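How to Read a Regional Jobs and Wages Report Without Getting Lost

Every January the Wedulmont labor report lands, and every January I clear a morning for it. I love this thing! It's long, it's dense, and it tells you more about where household budgets are headed than a month of headlines. If you've opened one of these reports and closed it again at the first table, try it in this order.

What you'll need

The full report (get the complete file, the press summary leaves out the good tables), last year's edition, and a spreadsheet. Set aside 60 minutes for your first go. You'll get faster.

Step 1: Start at the back

Go straight to the notes on method. You want to know who was surveyed, over which months, and whether the definitions have changed. The Wedulmont report moved part-time warehouse staff into a different category a few years ago, and people who skipped the notes thought the sector had collapsed. It was the same workers in a new row.

Step 2: Find the participation rate

The unemployment rate gets all the attention, but it only counts people who are looking for work. The participation rate tells you how many are working or looking at all. Put the two next to each other. If unemployment falls while participation falls too, some of that "improvement" may be people giving up the search — a very different story.

Step 3: Turn wages into real wages

Take the wage growth figure and subtract inflation for the same period. Say pay in Astley rose 5 percent and prices rose 3 percent. Real pay went up by a little under 2 percent, and subtracting gets you close enough for a first read. Check that both numbers cover the same twelve months!

Step 4: Compare like with like

Astley is a port town and Drindandale is mostly farms and food packing, so a straight comparison in spring tells you about the harvest calendar and not much else. Use the seasonally adjusted column, or compare each place with itself a year earlier.

Step 5: Read the investment chapter

Spending on equipment and training tends to show up here before it shows up in pay or output. Look at three things: total spending, spending per worker, and which industries it's going to. One big project in a small town can swing the total, so the per-industry table is worth your time.
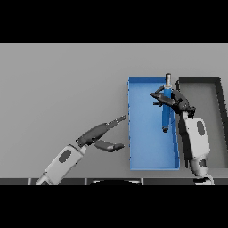 Step 6: Look for a second source

I like to set the official numbers beside the Beltrán business survey, which asks 9 short questions about hiring plans. It's a smaller sample and it jumps around, but it comes out sooner. When both point the same way, I get interested — and when they don't, I go back to Step 1 and reread the notes.

Step 7: Write down three sentences

One on jobs, one on pay, one on investment. Keep them in the same file as last year's and read the old ones before you open the next report.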